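Saturday, May 26, 2018

# Foil day
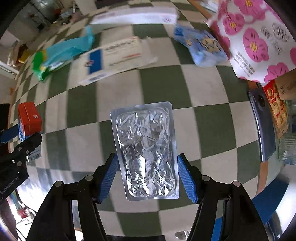

Siu-fong Chung
Gripper setup and upkeep, Drustdale

Up early and in at the bench before the kettle had boiled, which tells you how much I'd been looking forward to this. The blue finger pads are on! I fitted the pair last night and they looked good, but you never really know with pads until you put something awkward between them, and there's not much in the bin more awkward than a foil pouch. All those creases, and that flat rim running round the outside that wants to fold the moment you squeeze it.

Backing up a bit. The old pads had gone shiny. Vasco spotted it on Thursday when he ran his thumb down one and said it felt like a worn bike tire, and he was right, the ribs had polished nearly flat on the lower half. I went back through the log and that set had done 3,344 grips. The set before it did 3,514, so we're in the same neighbourhood, and I've written "check at 3,000" on the inside of the lid in marker so I stop finding out by dropping things.

Changing them is a nice job, I have to say. Two little screws each side, slide the old one off, wipe the seat with a dry cloth, slide the new one on until it stops. Then the pivot screws. I did those too while I had the driver out - the left finger had a tiny bit of play in it, the kind you feel more than see, and a touch on the upper pivot took it away. Too tight and the finger drags, so I go a hair at a time and work the trigger in between. Dorota does it by ear. I'm not there yet.

So, foil. Held it upright with a pad on each edge and closed up slowly. My first go was too low and the pouch leaned over backwards like it was fainting. Second go, pads closer to the middle of the edges, and it stood there as straight as you please! I may have said something out loud. Ryszard looked over from the other bench and gave me a thumbs up without asking what for.

After that I did 63 in a row off the checkered mat, swapping between the pouch and whatever else was lying about. Cartons are easy, they practically jump into the fingers. Soft bags are still a bit of a lottery and I want to try coming at them from the side. I marked two slips on the sheet, both foil, both when I got impatient and closed fast. I can live with that.

Small worry: on the right finger the pad sits a whisker proud at the bottom of its seat. It doesn't catch on anything so far. Naveed thinks the seat has a burr and wants to run a fine file over it on Monday, and I'd sooner he did it than me, as my last attempt at filing something is still a sore point with the whole colour and parts cupboard (long story, the tin of touch-up paint was open).

Things to do before I forget them:

- order two more pairs of pads from Zarnum, same blue ones
- new cloths, the grey one is leaving fluff in the ribs
- another look at both pivot screws after 300 grips
- ask Vasco where the good small driver went
- give the mat a sweep

Lunch was late, soup from the place on the corner, eaten with one hand while I wrote up the sheet with the other. There is now soup on the sheet. Dorota says she'll come in next week and show me the by-ear thing properly, and I can't wait, I've been after her about it since October.

Tired now, good tired. My thumb is sore from the trigger. Going to bed with the window open.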